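We are Braline, a small workshop that makes and refinishes white tabletops and work surfaces. We sell to schools, studios, sewing rooms, small clinics and people who want one good table at home. This page covers who we are, what we make and how we work. Prices and lead times are on the ordering page, and they change more often than this one does.

## How we started

Benedikt Stüber started Braline after leaving a job fitting out offices. Most of the furniture he was asked to take away had nothing wrong with it below the top. The legs were straight and the joints were tight, but the surface had been scratched, stained or written on, and the whole table went into a dumpster. He took a few home, stripped the tops and put a new finish on them. A drawing school bought the first batch and asked for more the following term.

Prasetyo Sinaga joined in December of that first year. He had been spraying kitchen cabinets and knew a great deal more than Benedikt did about getting a pale finish to lie flat. The two of them still run the company. There are six of us in all now, and everybody in the shop can sand, finish and pack. We rotate the jobs, partly to save people's shoulders.

The name Braline doesn't mean anything. The first choice was already registered by a boat dealer.

## What we make

We make tops, and we make them in white. We get asked for other colors every month and we send those customers elsewhere. White is harder than it sounds. A warm white looks yellow next to printer paper, and a cold one looks blue by a north window. We settled on two shades after a long time of putting sample boards in other people's rooms and going back to look at them at breakfast time and again at dusk.

- **Lolard** is our everyday top. It is matte, a touch warm, and meant for classrooms, kitchens and craft rooms.
- **Clemitz** is the cooler one, for drawing, layout and photography. It has a little less sheen again than Lolard and shows pencil dust sooner.

Both come in standard sizes and cut to order. The longest top we can make in one piece is 162 centimeters. That limit comes from the drying racks, and anything longer is made in two parts and joined on site with a seam you can find with a fingernail.

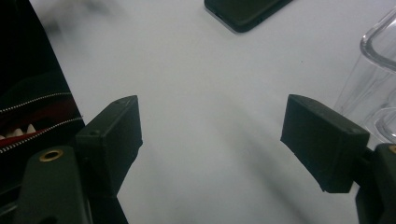

A matte surface takes some getting used to if you have only owned glossy ones. Light spreads over it softly and you don't get the ceiling lamp shining back at you while you read or cut. It also changes through the day. The same top can look nearly white in the middle of the morning and plainly gray by late afternoon, and we have had customers call to ask whether it was fading. It isn't. Put a sheet of paper next to it and you'll see the paper has gone gray too.

Glossy tops do wipe clean a bit faster. If you run a place where food is being handled from open to close, we would suggest gloss, and we can recommend a supplier.

## Refinishing

About half of our work is still old tables. You send us the top, or the whole table if you can't get the top off, and we send it back with a new surface. We look at every piece before quoting. Some aren't worth doing: swollen edges, deep burns, or a core that has started to crumble around the screws. We'll tell you, and you can pick the piece up or leave it with us for parts.

The order of work for a refinish goes like this:

1. Hardware off, bagged and labeled with the job number.
2. Old finish stripped and the surface sanded flat.
3. Dents and screw holes filled, then sanded again.
4. Primer, a night on the rack, and a light sanding by hand.
5. Finish coats, 3 of them, with a full day between each.
6. Final check, hardware back on, wrapped.

People ask whether we can skip a coat to save time. We tried it for one customer with an opening date to meet, and we had that job back in the shop within the year.

## The final check

Every top gets looked at flat and then tilted. Flat, you see color and stains. Tilted away from you, with light coming in low, you see ripples, sanding marks and anything that settled in the finish while it was curing. Prasetyo does most of these checks and he is strict. A speck of dust in the last coat will usually come out with a fine pad and some patience. If it won't, the top goes back for another coat.

We do the checks in ordinary room light. Benedikt bought a bright inspection lamp early on, and it made every surface look terrible, including brand-new ones from much bigger companies. It's a good lamp for finding things no customer will ever see. We use it for edges now, and for reading tape measures.
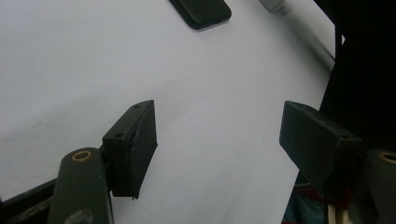

Touch comes into it as well. A finish can look even and still feel rough at one end if the air in the spray room was dry that day, so we run a bare palm along the full length in both directions. New people tend to press too hard. You want barely any weight on the hand.

## Materials and suppliers

Our boards come from Başaran, a family mill that has supplied us from the beginning. They send us sheets that are flat and stay flat – that matters more to us than the price. When a delivery does have a warped sheet in it, they swap it on the next truck without much discussion. We finish with water-based products throughout. They take longer to cure in cold weather, so winter lead times run longer than summer ones.

Offcuts get used as sample boards. If you're deciding between Lolard and Clemitz, write to us and we'll mail you one of each. Lay them on the table you have now and leave them there a couple of days before you choose. Please don't go by the colors on your screen.

## Looking after a white top

These are the questions we answer most, so we put them on this page too.

**Daily cleaning.** A soft damp cloth, then a dry one. Dish soap is fine. Scouring powder and the green side of the sponge will leave shiny patches that don't come out.

**Pencil.** A plain white eraser first, then the damp cloth.

**Ink and marker.** Get to it quickly with rubbing alcohol on a cotton pad, and test it on the underside first. Permanent marker left over a weekend is usually there for good, though it does get fainter.

**Hot pans and irons.** Use a mat. We can repair a heat mark, but it means refinishing the whole top, as a patch always shows.

**Cutting.** Use a cutting mat. We sell one, and so does every craft store.

**Moving it.** Wrap the face in something soft before you put it on its edge. Most of the damage we see happens in stairwells.

## Visiting us

The shop is open to visitors on Friday afternoons. You don't need an appointment to look at samples, but if you're bringing a table to be quoted, call first so there's somebody free to help you unload it. The bell by the side door works. The one at the front rings in an office we no longer rent.

Parking is on the street. If you're driving a van you can pull into the yard as long as the mill truck isn't in it.

We don't have a showroom. The table in the front room where we drink coffee is a Lolard, one of the early ones, and it has had years of mugs, invoices and lunch on it. You're welcome to sit down at it and see how it has worn.

For orders, repairs and samples, use the contact form or call during shop hours. Benedikt answers most of the quotes and Prasetyo answers anything about finishes.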